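Print this post | E-mail this post

Notes on the Moffat Hall Season

The Grorside Chamber Orchestra closed its winter series at Moffat Hall in February with a full performance of the Bovik film suite, played for an audience of 100. The suite has 11 movements, and the orchestra had previously offered only four of them in concert.

The decision to restore the slow movements was a sound one. They give the woodwinds room to carry the melody, and the strings were well balanced throughout.

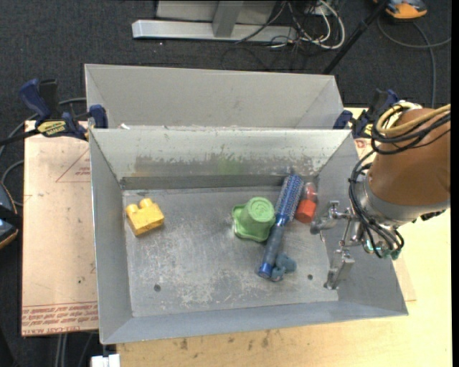 Ticket income from the series will go toward the music library, which must replace worn orchestral parts at a cost of $2,000. Readers who hold borrowed scores are asked to return them to the Hevport office before rehearsals resume.

The program for the next season has not been announced. I would welcome a second hearing of the suite, preferably with the original overture.

Recent posts
Choral Evenings in Hevport
A New Organ for Grorside
Reading a Film Score

Last updated: 24 March 2023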